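Public Order and Policing Forum
Topic: Identification stops on private premises - the Rodham matter

Posted by Moderator_Cemier
Members are asked to confine this thread to the review published by the Rodham Police Oversight Board in December. The complaint concerned a resident, Mr Vichien Kamolrat, who was detained outside his own workshop on a Sunday evening after a passer-by reported a break-in. Remarks on the character of either party will be removed.

Posted by halden_row
I have read the review in full. The officers attended at 27 Tanasarn Road in answer to a call, found a man at the side door with a torch, and asked him to prove that he had a right to be there. He gave his name and offered to fetch the lease from inside. The officers declined the offer and placed him in handcuffs, and he remained in them for 60 minutes. The Board found the first request lawful and the detention excessive. In my view that finding is correct on both points.

Posted by P. Wexcombe
I must disagree with the previous member on the second point. An officer who permits a suspect to enter a building alone takes a serious risk. The review itself accepts, at paragraph 2 of the findings, that the caller had spoken of two men. Until the second man was accounted for, caution was reasonable. It is easy to be wise about this from a desk.

Posted by halden_row
The member has quoted the paragraph fairly but has stopped too soon. It goes on to say that the caller withdrew the remark about a second man before the officers arrived, and that the control room did not pass this on. I accept that the officers could not have known. The institution did know, and the institution is the body against which the complaint was upheld.

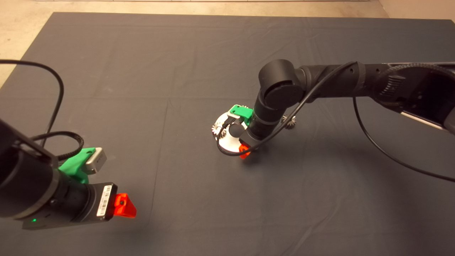

Reply 5 - On the question of race

Posted by Tenants_Forum_Sec
I write in a personal capacity. The thread has so far avoided the matter that most concerns residents. Mr Kamolrat told the Board that he did not believe a white tradesman would have been treated in the same manner. The Board recorded his statement and made no finding upon it. Many of us regard that silence as the weakest part of the document. If the evidence was insufficient, the Board ought to have said so and explained what evidence it had looked for.

Posted by P. Wexcombe
A board can decide only what is put before it. No comparison with other stops was submitted by either side. I do not say the allegation is false. I say that a single incident, however badly handled, will seldom prove it.

Posted by Tenants_Forum_Sec
The stop records were in the possession of the police. There were 1424 of them for the district in the period under review. A complainant has no means of obtaining these, and the Board has the power to call for them under its own rules. It did not do so.

Posted by P. Wexcombe
I was not aware that the power extended to records of that kind. If it does, I withdraw the first part of my reply. The second part stands.

Posted by lower_plistent
May I raise a practical matter? I rent a unit in the Plistent yard and often work late. The review recommends that keyholders register their details with the local station, so that a call of this sort can be checked by telephone. 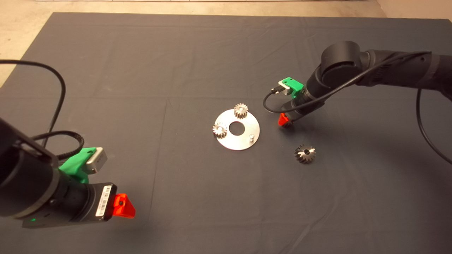
I have no objection to registering, but I should like to know who will hold the information and for how long. I also do not see why an innocent occupier should carry the burden of avoiding his own arrest. My neighbour takes the opposite view and has already sent in the form.

Posted by halden_row
The form is silent on retention. I wrote to the station to ask and have received an acknowledgement only. Registration is voluntary, and the review states plainly that failure to register is not to be treated as grounds for suspicion. Whether that will be observed at eleven at night is another question.

Posted by Moderator_Cemier
One post has been removed for naming an officer. The Board will take written comments on its recommendations until the end of the month, and these should be sent to its office and not left in this thread. The thread remains open.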